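Undutthorpe Hall: Live Music Safety Checklist, December Show
Completed by Valbona Dimitrov, with comments from Fulgencio Trujillo (sound) and Na-rae Ma (front of house)

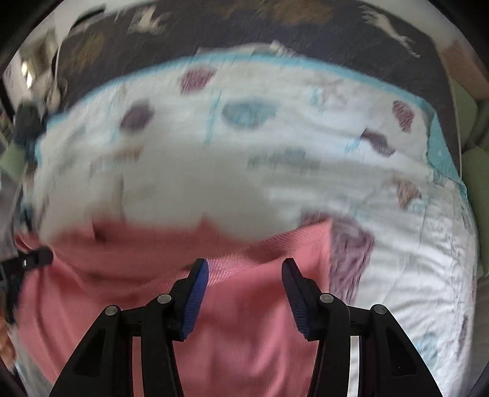
Section 1. Stage and risers

1.1 Riser legs locked and level: Pass.
Comment: Rear left riser rocks if the drummer sits right back. Rubber shim fitted. Replace the foot before the next booking.

1.2 Stage edge marked with white tape: Pass.
Comment: Retaped the full front edge. The old tape had lifted near the monitor wedges.

1.3 Steps and handrail, stage right: Fail, fixed on the day.
Comment: Two bolts missing from the handrail. FT replaced both and checked it under load.

1.4 Stage clear of cases and loose gear: Pass at doors, see 6.2.

Section 2. Power and cabling

2.1 Test tags current on all house leads: Pass.
Comment: One tag unreadable, four-way board no. 369. Pulled from use and put on the bench for retest.

2.2 Test tags current on band equipment: Partial.
Comment: Ngubane's keyboard supply had no tag. Swapped for the house spare. Support act Firkitz all in date.

2.3 RCDs trip on test button: Pass, all stage circuits.

2.4 Cable runs covered across walkways: Pass.
Comment: We are short one ramp section at the mixing desk. Used matting taped both sides. It held, but it's a poor fix for a standing crowd.

2.5 Generator: Not applicable.

Section 3. Sound and hearing

3.1 Speaker stacks strapped and pinned: Pass.
Comment (FT): Trukik subs sit wider than the old ones, so the ratchet straps only just reach. Order the longer straps.

3.2 Sound level meter at desk, batteries checked: Pass.

3.3 Earplugs available at bar and door: Pass.
Comment (NM): The door tub was empty before the headline set. Refilled from the office. Put two tubs on the door next time.

3.4 Quiet area open and signed: Pass.
Comment: Side room, lights on, door closed against the noise. The sign needs to be higher. People standing in the foyer hide it.

3.5 Noise complaint number displayed at gate: Pass. One call logged during soundcheck, none during the show.

Section 4. Lighting and overhead

4.1 Safety chains on every fixture: Pass.

4.2 Hook clamps tight: Pass.
Comment: Bar two checked by ladder with Tiburcio Hinojosa footing.

4.3 Haze machine clear of detector zone: Pass.
Comment: Isolation form signed and returned to the office. Detectors confirmed back on at pack-down.

Section 5. Exits and crowd

5.1 All exit doors open fully from inside: Pass.
Comment: The courtyard door drags on the concrete. It opens with a push but should be planed.

5.2 Exit signs lit: Pass.

5.3 Exit paths clear at doors open and again at interval: Fail at interval.
Comment (NM): Merch table had crept out into the east aisle. Moved back against the wall and floor marked with tape. Ngubane's crew were fine about it.

5.4 Evacuation announcement script at desk: Pass.

5.5 First aid officer on site: Yes, Yesenia Serrano. One blister, one mild faint near the front. Both treated and recorded in the book.

Section 6. Pack-down

6.1 Power off at stage board before cables lifted: Pass.

6.2 Load-out path lit and dry: Partial.
Comment: Light over the loading dock is out again. Empty cases were stacked on the stage during load-out, which left a narrow path to the ramp. Cases to go in the corridor in future.

6.3 Building walked and locked: Pass. FT and VD.

Actions outstanding
Riser foot, rear left: FT
Longer straps for subs: FT
Cable ramp section: VD to get a quote
Courtyard door: VD
Loading dock light: TH
Quiet area sign: NM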